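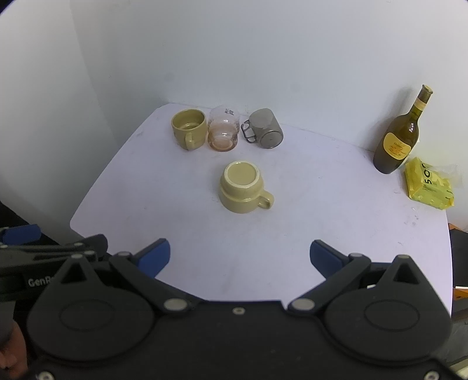
6/2/26

Day 20 of giving up coffee, and I would like it noted that I have not become a better person. The article that started this promised clear skin and early rising. I rise early, all right, at an hour when only the garbage truck and I are up, and then I lie there thinking about the Halliday Street bakery, which sells coffee. The yellowish cup is upside down on the white table, handle and all, like a shop with its sign flipped to closed. I drank out of one like it every morning for years and never once looked at the bottom, which has a neat rough-looking ring on it. These are the things a person notices on chicory.

About the chicory. I bought the Skadimow blend because the bag said "rich, roasted, satisfying," and one of those is true. It was 30 percent off, and I should have asked myself why. It tastes like a campfire somebody put out with soup. I have tried it with milk, with honey, and once, in a low moment, with both and a pinch of salt. I have two more bags. I bought three.

The headaches quit after the first week, I'll give it that. Sleep is better too, though most of what I do with it is dream about the diner in Erkholm, where they top you off without asking and the pie is always the wrong kind. Last night I was in there with a mug in each hand, arguing about the bill. I woke up feeling guilty, checked that I hadn't done it, and was sorry I hadn't.

At work they've put in a new machine that grinds the beans right there in front of you. Of course they have. It showed up in April, sat in its box for weeks, and got plugged in the morning after I quit. I now take the stairs by the copier to avoid the smell. My knees are 61 years old and did not sign up for this.

I said I'd go 30 days. Ten left. Went to the store tonight for eggs and stood in the coffee aisle long enough that a boy in an apron asked if I was finding everything. I told him yes. Forgot the eggs.

Print this entry | E-mail this entry

Search this diary Enter keywords Go

Contact | Copyright 2026 | Back to top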